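Jodum bench notes: plating and table service

Food handling remains the weakest category in our chore trials at Wurngate. Folding and bin sorting have reached usable rates. Picking up a dressed dessert has not. The July 14, 2022 session covered 153 attempts over 7 dishes, all with parallel fingers and a wrist camera.

Waffle wedge with piped cream, fruit cubes and 2 blueberries, fingers open ahead of the approach. The pointed end gives very little to hold, and the berries rest in the cream – any tilt is a risk.
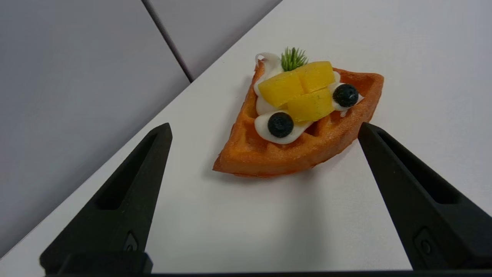
Zdeňka Vrabec objected that a kitchen would never lift such a piece by its sides. In her view the fair comparison is a person with a cake server, and a machine denied the same tool is being tested on the wrong chore.

The point is accepted in part. A server blade solves the lift and moves the difficulty to the release, where the wedge has to slide off without dragging its topping. Dalibor Oravec is drafting a blade attachment for the September trials. Until then, dressed desserts stay on the list of jobs done by hand.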